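Verport Robotics Club
Minutes of the April general meeting

Place: Room behind the machine shop, Verport Technical College
Called to order: 6:35 p.m.
Quorum: met
Minutes of the March meeting: approved with one correction. The March minutes gave the bench fee as per semester. It is per year.

1. Agenda

The agenda was adopted as posted. The item on club shirts was moved to the end and was not reached.

2. Officer reports

President. The college has confirmed the room through the end of the spring semester. Summer access has not been settled. Members who want to work over the summer should put their names on the sheet by the door before finals week, so that the request can go in with a list attached. The department office asked again that the side door not be propped open during evening sessions.

Money. The balance at the end of March was $3,530. Outstanding bills are the aluminum extrusion order and the second half of the Kondosden entry fee. The bench fee has been collected from everyone except members who joined after spring break. They have until the next meeting.

The president asked whether the balance included the refund on the returned stepper drivers. It does not. The seller has acknowledged the return but has not paid it.

Secretary. The shared folder has been reorganized by project. Old wiring diagrams are in a folder marked "superseded" and should not be used for anything. Two people reported that they could no longer open the gripper drawings. Permissions were fixed during the meeting.

3. Kondosden competition

The rules packet for the disassembly event has been revised. The main changes were read out:

The robot must now start from a parked position outside the work area. Last year it could start over the part.

Time is still measured from the start signal to the moment the last part is down in its bin.

A part dropped outside a bin counts as not removed. A part dropped and picked up again by the robot counts as removed, with a penalty.

Human hands in the work area end the run, including hands used to free a snagged cable.

Teams may use their own end effector and their own camera. The computer to be taken apart will be supplied on the day and will be a desktop tower. The make and model will not be announced in advance.

There was a long discussion of the last point. Several members thought the club should train on as many different cases as it can get. Others thought the grasping is still too unreliable for that and that the team should get one machine right first. A compromise was agreed: stay on the current machine until memory removal works in three runs in a row, then start rotating cases.

A member asked if the organizers will unplug the internal cables beforehand. The packet does not say. The team lead will write and ask. Until there is a reply, the team will plan for cables being connected.

4. Project Nomura (disassembly arm)

4.1 Arm and mount

The base plate has been redrilled and the arm no longer rocks when it reaches to the far side of the table. The bolts should be checked at the start of each session anyway. One was found finger-tight two sessions ago.

The shoulder joint still makes a noise on fast downward moves. The mechanical group believes it is the belt and not the bearing. A new belt has been ordered. Until it arrives, speed is to be kept at the reduced setting. Anyone who changes the setting for a test must change it back and write it in the log.

4.2 Camera and calibration

The wrist camera was recalibrated after the new fingers went on. Results are better near the center of the view than at the corners. The vision group wants to repeat the calibration with the board tilted at steeper angles and needs one full session without interruptions. The first hour of the next work session was set aside for this.

Reflections from bare metal inside the case continue to be a problem. The segmentation sometimes treats a bright patch on the metal as a separate object. A diffuser made from drafting film over the work lamp has helped. The vision group would like to try moving the lamp lower and off to one side. No objection.

4.3 Image set

The labeled set now stands at 1,116 images. Most of them were labeled by the same few people, and the vision group asked that everybody on the project take a share. The labeling guide has been updated. Points that caused disagreement:

Label a connector by what can be seen of it. Do not guess at the hidden part.

Bundled wires get one outline for the bundle unless a wire clearly leaves it.

Printed stickers are part of the component they are stuck to.

Screws are labeled even when they are small in the picture. The planner needs them.

Images too blurred to label should be moved to the reject folder, not deleted.

4.4 Approach to the processor socket

The control group reported on the approach path to the socket area, which has been the main work since the March meeting. The planned path comes in low with the finger ahead of the body of the gripper. The concern is clearance on the side where the power supply sits. A straight descent works on the bare test board on the bench but leaves very little room in a real case.

Two options were put forward. The first is to take the power supply out before anything on the board is touched. The second is to leave it in place and turn the wrist so that the wide side of the gripper faces away from it. The first gives more room but uses a large part of the run time and depends on the power cables coming free. The second is faster but needs a more careful path.

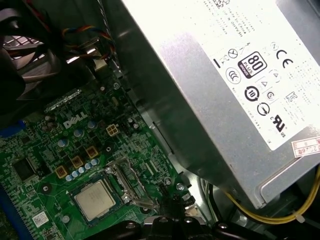

4.5 Decision on order of removal

After discussion the group voted to develop the second option, with the wrist turned, and to keep the first as a fallback. The vote was not unanimous. Those against asked that their reason be recorded: the wire bundle at the power supply can shift when it is brushed, and the planner does not track it during a move.

The control group will add a stop-and-look step halfway down the approach. The team will accept the extra time for now.

The socket lever remains out of scope for this year. The event gives no points for the processor unless memory and expansion cards are out first. The socket approach is being kept as a test of accuracy in tight space and the same path code will be used for the memory slots.

4.6 Safety

The rule on power was repeated for new members. No computer goes under the arm with a line cord attached. Power supplies are not to be opened by anyone for any reason, including ones already pulled and headed for recycling. A power supply that comes out of a case goes on the marked shelf.

The emergency stop must be within reach of the person running the arm. At the last session it had been pushed behind the monitor. A bracket will be made to hold it at the front edge of the table.

Safety glasses are required for everyone inside the taped line when the arm is enabled. This applies to visitors too.

5. Beginner class

The beginner class has 2 sessions left. The line-following unit is finished and the remaining sessions are on servo control. Several of the students want to move on to a club project afterward, and project leads were asked to come to the final session and speak for a few minutes each.

The class kits are short on jumper wires again. A small purchase was approved, to come out of the class budget and not the general fund. Kits are to be checked in by the person who used them before leaving, with missing parts written on the card in the lid.

It was suggested that the class have a session in the fall on taking apart a desktop computer by hand. Students who come onto the disassembly project often have not seen the inside of one, and this makes labeling slow. The suggestion was well received. A lesson outline will be brought to the May meeting.

6. Kundness parts donation

Kundness has offered the club a further lot of retired office desktops. The club would have to collect them. There was concern about storage, as the back shelves are full and the college does not allow anything in the hallway. It was agreed to accept a small number, provided that:

the drives have been removed before pickup;

the stripped cases now on the back shelves go to recycling first;

the new machines include at least one case layout the club does not already have.

The president will reply to Kundness and arrange a pickup time. A member with a van has offered to drive.

7. New business

Spare fingers. The mechanical group asked to print 3 more sets of gripper fingers before the competition. The current fingers wear at the tip and the team would not want to be without replacements on the day. Approved.

Log book. Entries have been getting shorter. "Ran tests" is not enough. Each entry should give the task tried, the software version, the result, and anything that was changed on the arm.

Soldering station. One of the irons does not hold temperature. It has been tagged. Do not use it.

8. Action items

President: reply to Kundness; submit summer room request.
Money: follow up on the driver refund; pay the second half of the entry fee.
Team lead: write to the Kondosden organizers about internal cables.
Mechanical group: fit the new belt; print fingers; make the stop button bracket.
Vision group: repeat calibration; try the lower lamp position.
Control group: stop-and-look step on the approach; wrist-turned path for the memory slots.
All project members: labeling share before the next meeting.

9. Adjournment

Adjourned at 8:20 p.m. The arm was left parked and powered off.

Minutes submitted by the club secretary. Corrections should be sent before the May meeting.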